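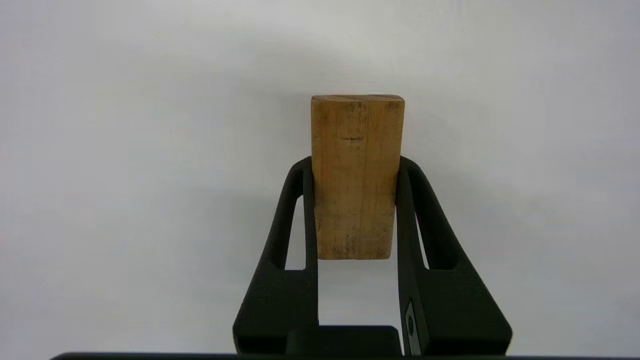
Fig. 1. Wooden block, front face, with the grain running top to bottom.

Wood as a Material - Session 2: Reading a Block
Tutor: Catrin Jenkins
Handout updated 2018-09-19

Today we get our hands on real wood, and I can't wait! Last time was all trees and felling. This time each pair gets one block from the Kukstead box and has the whole session to look at it properly.

Start with the grain. On the block in Fig. 1 the lines are faint, but they follow the long axis, and that's your first clue to how the piece was cut from the tree. Turn your own block to find the end face (it shows as a paler strip along the top in Fig. 1) and look for growth rings with the hand lens. Try the window side of the room - low light across the surface brings out far more than the ceiling lamps do.

Next, wear. I love this bit. Corners first: sharp, or slightly rounded? Then colour. Fig. 1 is tan to honey-orange with greyish, scuffed patches, mostly lower down and along the edges. Sketch where yours are before you start guessing at causes.

There is also a short dark line across the face, a little left of centre and near the top. Crack or scratch? I'd want a lens on it before I said. A few things to try on any mark like it:
Does a fingernail catch?
Does it carry on round the side?
Does it cross the grain or follow it?

Drying cracks usually run with the grain, so a line going across deserves a second look.

Record sheet: block number, sketch of all six faces, length in mm, mass in g. Density is mass divided by volume, and please write your units!

Reading for October: Ghasemi, chapter on seasoning, up to p. 192. The tables at the back are optional but lovely.

Blocks back in the box by twenty to, please.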